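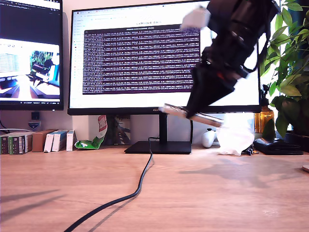 The arm mid-move with the pen, log output on the monitor behind.

Last updated 1 November 2020
Reading time: 2 minutes

The pen task now has 121 recorded episodes, of which 94 are usable. I started in September and expected to finish the collection in a weekend. These notes cover what went wrong with the rest and what I have changed.

The task is simple to state. The arm picks a pen up off the desk, carries it to the left and puts it down parallel to the front edge. Each episode stores joint positions, the gripper opening and the video. I drive the arm by hand from a second, unpowered arm of the same size. The recording script is my own and is called Drirkano, after nothing in particular.

Most of the rejected episodes failed on timing. The video and the joint log each carry their own clock, and when the disk was busy the video fell behind by up to 8 samples. Played back at normal speed this is hard to spot. Plotted against the gripper closing it is obvious: the jaws shut in the log while the picture still shows them open. Drirkano now stamps both streams from one clock and refuses to save if they drift by more than 2 samples.

The others were my own driving. I had got into the habit of pausing above the pen before going down, and the first trained policy copied the pause very well. It hovered, and then it went on hovering. I have thrown out every episode with a long stop in it and recorded replacements in one continuous motion.

Light is still a problem. The desk gets sun from the window and the shadows move across the wood during a session. I used to draw the blinds. Now I record in short batches at different hours and write the time into the episode notes, so that I can hold out one batch for testing and see if the policy copes.

Start positions need more spread as well. A plot of where the pen was picked up shows a tight clump near the middle of the desk and very little on the right. The next batch will use a printed list of positions and angles, shuffled, and I will follow the list.

Training settings will go in a separate post once the held-out numbers stop jumping about.

3 comments

Cường Bạch
Did you keep the rejected ones? The hovering set would make a decent negative test.

Diệp
Same drift here with two USB cameras on one hub. Moving one to its own port cured most of it.

Istevdale
What rate are you logging the joints at?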